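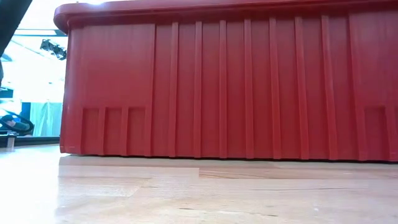
How many storage bins does a household need for its seasonal belongings? In most homes fewer than are first bought, and a sensible course is to sort everything before purchasing any.

The present entry continues the record of the box room at Stindley, which was cleared and reorganised in October. Readers of the previous entry will recall that the contents had been kept in cardboard cartons, several of which had given way at the base. These have been replaced with rigid plastic bins. The red one is reserved for winter articles: blankets, hot-water bottle covers, the draught excluder from the Clulitlow house and the heavier curtains.

Colour was adopted as the sole means of identification. Paper labels were tried in the former arrangement and had largely dropped off by the second year. A red bin can be recognised from the landing without switching on the light.

Certain points were considered before purchase. A thick, rounded rim is kinder to the hands than a thin edge, particularly on the stairs. Ribbed sides were preferred to plain ones, although it must be conceded that dust settles along them and a soft brush is required. The shelf measures 140 centimetres in length and 70 in depth, and bins should be measured at the rim, where they are widest.

Each bin is washed with warm water and a little washing-up liquid, then left open overnight before filling. Woollens are placed in cotton bags. Nothing weighing more than 15 kilograms in total is to be put on the upper shelf.

The matter of the Christmas decorations remains unresolved. They are at present in two Flerum baskets beneath the window and will be dealt with in the next entry, together with the picture frames.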